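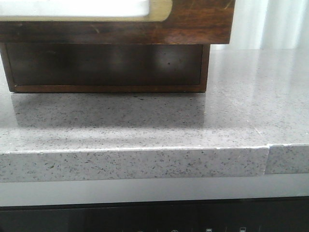 Will the robots be running the whole time, or is it mostly talks? A parent from Butstead asked us that by email after the last open day, and it comes up often enough that we put it first. The arms run for most of the visit. There is one short talk at the start and one break halfway through.

Open Day FAQ | Visits & Demonstrations
2 min read
Updated 2025-11-21

What is the Birnon open day?
It is a public visit to our workshop in Drilldale, where we teach robot arms to do household jobs. You can watch the arms at work, talk to the people who run them, and try the hand controls yourself.

When is the next one?
In January. The date goes up on the bookings page once the building has confirmed it.

What will I see?
Kitchen jobs, mainly. The practice stations have real stone countertops, and polished stone throws back a lot of light. Visitors often ask why we don't use plain matte tables. Homes have shiny counters, dark wood and seams in the stone, so the arms have to work with them. You will also see the Xie station, our two-arm setup, which folds towels and opens drawers.

Can I try it?
Yes. Each visitor gets one turn at the hand controls. Turns are short, and staff will stay next to you. Children need an adult with them.

Is it safe?
Visitors stand behind a marked line while the arms are moving. At the hand controls, the arm is set to slow speed. There is a stop button at every station.

Do the robots ever get it wrong?
Yes, and you may see it happen. Things get dropped or put back in the wrong place. We leave the run going unless something could break — a missed grasp is useful to us too.

How many people can come?
Each session is limited to 96 visitors. We had 273 requests for the last one, so please book early and cancel if you can't make it.

Does it cost anything?
No. You still need a ticket for each person, including children.

Can I take pictures?
Yes, without flash. Flash upsets the cameras on the arms. Please ask before taking pictures of other visitors.

Is there parking?
There is a small lot behind the building — it fills up fast. The Butstead bus stops across the street.

Can I bring a school group?
Not on the open day. Groups can ask for a separate visit through the same bookings page.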